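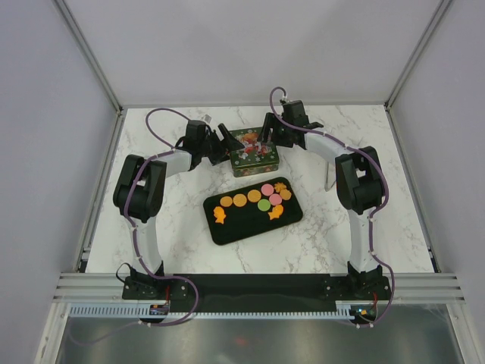 Paquette Cookie Tin Project
Progress report to the Drevamance Fund
23 December 2020
Prepared by Hicham Fawzy

Where the money went

Of the grant, the largest share so far has gone to tins. We ordered 800 from Braditz and took delivery in two lots. The second lot came late and 13 of the tins had lids that would not close without a good push. Braditz has agreed to replace them. I have that in an email and no replacements yet.

The rest went to flour, sugar, food coloring, cutters and the trays. I am told the trays were cheap. I would have liked to see three prices and was shown one.

What was promised

Our application said we would pack and hand out 500 tins of cookies through the Bultosmont pantry before the end of the year, and that the remaining 300 would be held for a second round in March. I signed that application, so I own the number. We have packed nearly 500. Whether they all leave the building on time depends on the pantry's van, and the pantry's van has let us down before.

The assortment

The set we settled on is ten cookies: five rounds in orange, pink and green, plus the shaped ones, two fish among them. It looks cheerful laid out on the black tray next to the dark green tin, and I understand why the baking group is fond of it. My doubts are practical.

First, the fish. They were approved because they were the favorite at the tasting in the fall. They have tails, and tails snap. In the test packs we opened after a trip across town, the rounds had come through well and the fish had not. The group says a fold of wax paper fixes it. I have seen one tin packed that way and it was fine, but one tin proves very little, and wax paper was not in the budget.

Second, the color mix. Orange is easy for the bakers and it shows. The sample set has four orange rounds, two pink and one green, which is seven rounds, and I notice that my paragraph above says five. The recipe sheet says five too. The set on the tray is the one people like, so the sheet is what needs correcting: seven rounds, two fish and the small orange one that the bakers call a star and I would have called a leaf. Please treat the tray as right wherever older paperwork disagrees with it.

Third, the tin itself. It is small. The festive printing, with its red, white and gold on the green, was chosen with December in mind, and I raised this at the time. We now have 300 of them set aside for a March handout. I have been assured that people will be glad of cookies in any tin. Probably so. I would still have bought a plainer one.

Packing

Laying the full set out on a tray before it goes into the tin was meant to catch short counts. It does catch them, when it is done. Spot checks turned up a few tins with nine cookies, all from days when the tray step had been skipped to save time. The step is now required, and the person packing initials a slip for each batch. I do not love slips. I have no better idea at present.

The order of packing has also been changed. Rounds go in first, flat, and the shaped cookies on top. Under the old order the fish were on the bottom, which may explain some of the tails.

Spending against plan

We have $3,000 left unspent. Part of that is real savings on sugar, and part is simply bills that have not reached us. I would ask the Fund not to read it as good news until the January figures are in.

What I am not able to tell you

The application said the tins would "bring neighbors to the pantry who would not otherwise come." We have no way of measuring that. The pantry counts visits, and visits always go up in December. If the Fund wants an answer, we would need a short question at the sign-in desk in March, and someone willing to ask it. I would rather report no result than dress up the seasonal numbers.

Before the second round

Replacement lids or tins from Braditz, in hand. A corrected recipe sheet. A decision on whether the fish stay, based on at least a dozen packed tins sent out and brought back. A price for wax paper. I will send the list again with dates against each item once the January bills are settled.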